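Shared Kitchen Robot Rules: Frequently Asked Questions

Welcome! If you've just joined the Plilthorpe kitchen group, this page is for you. We get asked the same things over and over, and we love being asked, so keep it up. The answers were last gone through by Inmaculada Tejada and Edgars Rätsep on 26 Jul 2019.

Who has to follow these rules?

Everyone who runs an arm over a counter, everyone who writes code for one, and anyone standing close enough to touch it. Visitors too. If you only work in the simulator you can skip most of this, but please read it anyway, because sooner or later you'll want to try your code on a real counter (everybody does, it's the best part of the week!).

Are these the same as the official safety standards?

No. The published standards for robots working near people still apply, and our risk assessment is written against them. The binder is on the shelf by the door. What you're reading is house practice: the small stuff that a standard written for every kind of workplace can't cover, like what to do with the plums.

How fast can the arm move?

Tool speed is capped at 66 millimeters per second for any new program, and at 328 once the program has a signed run sheet. Yes, the first number feels slow. It's supposed to! You can watch the whole path and still have time to press stop. The caps are set in the controller and only Uldis Pärn can change them.

What counts as a signed run sheet?

Forty clean runs in a row, same program, same layout, with a second person watching the last ten. A clean run has no stop, no bump and no dropped item. If you move the board or swap the tray for a different one, you start over. I know. I once got to run 38 and slid the tray over to make room for my coffee. Learn from me.

Can I stand next to the arm while it runs?

At the low cap, yes, with the stop button in your hand. At the higher cap, stay behind the floor tape. Leaning over the counter to see better is the habit we're all trying to break, me included.

What about cables?

Our most popular topic, and for good reason. Before you start, walk the arm by hand through its widest reach and watch the cables the entire time. They need enough slack for the far corners and not so much that a loop can hook a handle or drag a cup along. Check where they pass over the board, check where they leave the counter, and check again after any tool change. Appliance cords are kept away from the arm's path, along the edge or behind the appliance.

Can the toaster or the oven be on during a run?

Not unless your task is about them. Hot work has its own form, and Piret Butkienė has to be in the room. For everything else they stay on the counter, switched off and cool, as obstacles. We like having them there! A bare counter teaches you very little about a real kitchen.

Do I have to clear the counter first?

Please don't clear it completely. Do take away anything sharp, anything open with liquid in it, and any glass inside the work area. Glass at the back of the counter is fine if your program can't reach that far, and "can't reach" means a limit set in the controller, not a hope.

Is there a good example of a counter ready to go?

There is, and it's one of my favorites. Board in the middle, fruit on its own plate and tray to the right, canisters and a mug lined up at the back. 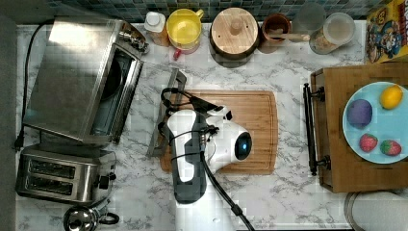
Can we eat the fruit afterward?

Sadly, no. Anything used in a run goes in the compost pail, even if the gripper never touched it. There's a separate bowl by the sink for people. Dalia Priedītis fills it, so thank her when you see her.

How do I clean the gripper?

Power off first, then a damp cloth with mild soap, then a dry one. No sprays, and keep the cloth off the sensor face. There are lens wipes in drawer 6.

Something got bumped. Do I report it?

Yes, always, even if it was only a spoon. Write it in the Prokama log before you reset the arm. We have 636 entries so far and I'd happily read them all again. Lots of our rules started there, including the cable one.

How do I suggest a change?

Add a note to the log and mark it "rule." We go through them in the first week of June and again in the winter, and anybody can come. Bring the run sheet that gave you the idea if you have one.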